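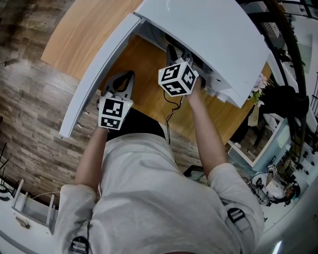
Two hand-held grippers at work on a white hinged panel. The marker cubes sit just behind the jaws.

Teaching by hand: three weeks with the Herik gripper kit

31 May 2022

Most of the money in a robot project used to go into the arm. Buyers who want a machine to handle ordinary objects now find that a large share goes into examples: records of a person doing the job, over and over, in enough variety that software can learn from them. Prosalska sells a kit for making those records without a robot in the room. It is called the Herik, and we had one on loan for 3 weeks.

The kit is a pair of grippers you hold in your hands, a harness, a receiver box, cables and a license for the recording software, Tastance. You close the fingers with a trigger. The software logs where each gripper is, how it is turned and how far the fingers are open. The patterned cubes give the tracking cameras something to lock onto, and each one has four usable faces, so a turn of the wrist rarely hides all of them.

Setup took us most of a morning. The harness was quick. Calibration was slower, and the printed guide skips a step: the receiver has to be on before the second gripper is plugged in, or Tastance lists only one. We lost an hour to that. Prosalska's support desk answered by email the same afternoon and said the guide would be corrected.

The first tasks we tried were easy ones. Cups into a rack, folded cloths into a bin, lids on and off jars. Anyone in the office could do these after ten minutes of practice. The fingers are stiff enough to hold a full mug and slim enough to get under the edge of a plate. They are poor at anything flat on a table. A sheet of paper took several tries, and a coin was not worth the trouble.

Two-handed work is where the kit earns its price. Holding part of an object steady with one gripper while the other lifts or turns a panel is hard to record by other means, and the Herik handled it well. The two tools share one clock, so the motion of the left and the right lines up in the file. We checked this by tapping the fingers together at the start of each session and comparing the two tracks. They matched every time.

Weight is a fair complaint. Each gripper is light when you first pick it up and less so after half an hour with your arms out in front of you. Leaning over a low table made it worse. We settled on short sessions with a break between them, and the recordings from late in the day were still visibly shakier than the morning ones.

The cable is the other one. It hangs from the gripper and runs back toward the body, and on tasks with a lot of reaching it drags across the work surface. A clip on the harness helps a little. Prosalska says a wireless version is planned for December but would not give a price.

Tastance is plain software that does its job. A session is a list, each recording is a line, and you can trim the ends, add a label or throw it out. Search is weak. Once we had 200 recordings, finding one by its label meant scrolling. Export is quick and the files opened without trouble in the two training tools we tried.

The main competitor is Hoarau, which rents a similar set by the month and sends a technician to install it. That suits a company with one project and a deadline. The Hoarau fingers are wider and have rubber pads, which makes them better with bags and worse in tight openings. Its software has better search and a worse trimming tool.

Prosalska sells the Herik outright. Spare finger sets are 700 dollars a pair, which seems high for a part that wears. Ours had light scuffs at the tips by the end of the loan but closed as squarely as they did on the first day. The warranty covers the grippers for a year and leaves out the fingers and cables.

For a lab or a small firm that expects to record many different tasks, buying makes sense. Budget for one spare set of fingers, and plan on a full day before the first usable recording. Anyone with a single task to teach should price the rental first.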